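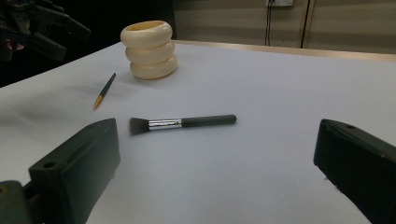
4. Cleaning Practices and the Retention of Household Brushes

4.1 Background to the survey items

Earlier work on personal care goods in the home has concentrated on products that are used up. Creams, powders, and soaps are bought, opened, finished or abandoned, and then replaced, and the date of purchase is usually a fair guide to the period of use. Tools follow a different course. A brush or a comb may outlast many of the products it is used with, and its owner often has no clear memory of when it was acquired. Ondrejka, in his study of bathroom storage, described such objects as "undated goods" and argued that the usual diary method records them poorly, as respondents write down what they buy and seldom what they already have.

The present survey was designed with that difficulty in mind. Respondents were asked to begin with the tool in hand and to answer a short set of items about it before turning to any general questions on routine. The final sample contained 2,420 completed forms, drawn from the customer lists of two regional retailers, Skinetti and Claeys, and from a mailing to the tenants of the Vullitz housing association. Forms in which the tool could not be identified were set aside before coding.

4.2 Classification of tools

Tools were sorted into four classes: sponges and puffs, combs and lash tools, short-handled brushes, and long-handled brushes. The last class is the largest. It covers makeup brushes of the kind illustrated in Figure 3, with a tuft of synthetic bristles held in a metal ferrule and a long cylindrical handle. Within the class, no distinction was made between straight and angled tufts. A pilot version of the form did ask for this, but respondents used the word "angled" for worn brushes as well as for those made that way, and the item was dropped.

Bristle material was recorded as natural, synthetic, or not known. The third answer was common enough to deserve comment. Many owners of older brushes reported that the printing on the handle had rubbed off, and a smaller group stated that they had never looked. These answers were kept as a separate category in all tables. Assigning them to the synthetic group, as was done in the earlier Fendero panel, would have raised the apparent age of that group by a wide margin.

4.3 Reported cleaning

Cleaning was the item on which respondents wrote most freely. The form provided a line for the method used and a line for the last occasion. More than 600 respondents continued onto the back of the sheet. Three practices account for most of the replies: washing with hand soap or shampoo under a tap, wiping on a dry cloth or tissue, and spraying with a bought cleaner. Mixed routines were frequent, and many households reserved the full wash for brushes used with liquid or cream products.

Answers about the last occasion were weaker. Respondents who washed their brushes on a fixed pattern, for example at the start of each month, gave firm replies. Others tied the event to something else, such as a trip, a wedding, or a change of foundation. Phetsri has noted a similar pattern in her interviews on kitchen sponges and recommends that occasion-based answers be coded by type and not converted into days. We followed this advice. The results in Table 6 should therefore be read as a description of habits, and no cleaning interval can be worked out from them.

Drying received less attention from respondents than washing, although it may have more bearing on the life of the tool. Standing a wet brush upright in a cup allows water to run down into the ferrule, where it can soften the glue. Respondents who laid their brushes flat on a towel or hung them with the bristles down were less likely to report shedding or a loose handle. The difference was found in both retailer groups but was not clear among the Vullitz tenants, whose forms were returned in September and were fewer in number.

4.4 Reasons for keeping and discarding

A separate item asked whether the household held any brush that was no longer in use. Some 700 respondents said that it did. The reasons given were coded by two readers working apart, and differences were settled by discussion. Cost was mentioned less often than expected. More usual were the view that the brush was "still good" – often written beside a report of heavy shedding – and the intention to move it to another job, such as dusting a keyboard, cleaning a camera bag, or painting with children. Gifts and brushes that had belonged to a relative formed a small group of their own and were almost never thrown away.

Discarding, where it was reported, tended to take place during a move or a change of bathroom furniture. Damage alone was rarely enough. A loose ferrule was repaired with household glue in a number of cases, and several respondents supplied careful notes on how this should be done, including the time allowed for setting.

4.5 Limits of the data

Two limits should be stated. The retailer lists favor people who buy personal care goods often, and the shares given for long-handled brushes are probably higher than those in the general population. In addition, all condition reports are the owner's own. A small home-visit study is planned in which condition will be judged by a trained visitor using the same form, so that the two sets of ratings can be compared item by item.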